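Let the Robotics Club Do Chores

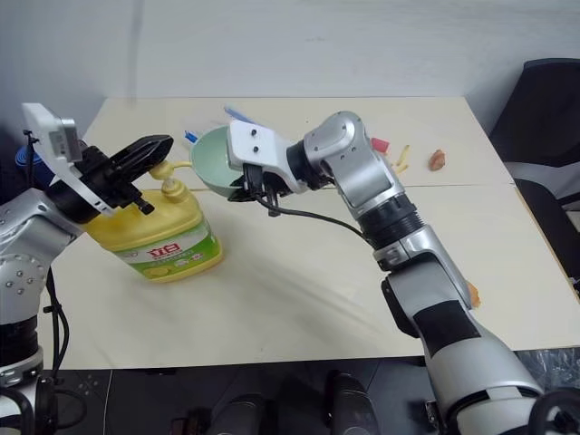

The Clallia club gets 60 minutes a meeting, and for years most of that went to preparing for the Trultard competition. Students built machines that pushed blocks into squares and then took them apart in February. I think household work teaches more. Getting soap out of a pump jug sounds easy until two arms have to share it, one with its fingers over the pump head and the other holding a bowl tilted at the spout. Students have to think about force, timing and where the other arm is.

Some parents say chores won't win anything. They may be right. The Trultard entry fee is 400 dollars, and Fano High has paid it every year I have lived here. I would skip it for 2 years, spend the money on spare parts and let the students pick the next chore.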